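Shipping small bottles in winter – what do you pack with?
Forum: Selling and Shipping
May 30, 2022

spandey_805
I sell fountain pen ink samples and have a question for people who ship liquids. Last December I had 4 bottles arrive broken or leaking, all glass, all in padded mailers. I want to be on boxes before it gets cold again. Is a plain cardboard box with paper fill enough, or do I need foam? 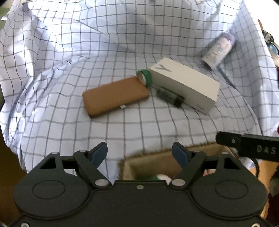
My budget is small. I'd like to keep packing under a dollar an order, tape included.

tannous_ink
Box and paper is fine. Padded mailers are for books. Tape around the cap, bag it, wrap it, then fill the box until nothing moves when you shake it.

Samira B
Agree on the box, disagree on the tape. Tape around the cap leaves glue on the label and buyers complain. I use a shrink band and a small zip bag. If it leaks, the bag holds it.

tannous_ink
Shrink bands don't stop a leak. They show that the bottle wasn't opened. I've used electrical tape for years and it peels off clean.

Samira B
It peels off clean if the package gets there in three days. Leave it in a hot truck for a week and see. Anyway, he asked about winter. Ink expands when it freezes, so leave some air at the top of the bottle. No box is going to fix an overfilled bottle.

spandey_805
I do fill them close to the top – people like to feel they got the full amount. I could go down a little and say so in the listing.
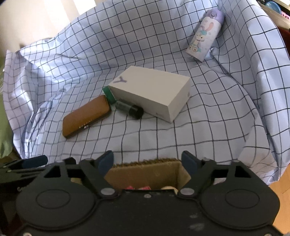
Also, does it matter which way the bottle goes in? I've been packing them upright and marking the top of the box, but I doubt the carriers look.

verano_post
They don't look. Pack it so it can travel on any side. I'd switch to plastic bottles for samples and keep glass for full sizes.

Samira B
Plastic is fine for most inks. Check the caps first, the cheap ones are worse than glass.

spandey_805
Thanks, all. I'll order a few plastic ones and mail some to my sister filled with water before I change the listings. – Sushil

tannous_ink
Put food coloring in the water. Easier to spot a slow leak on the paper.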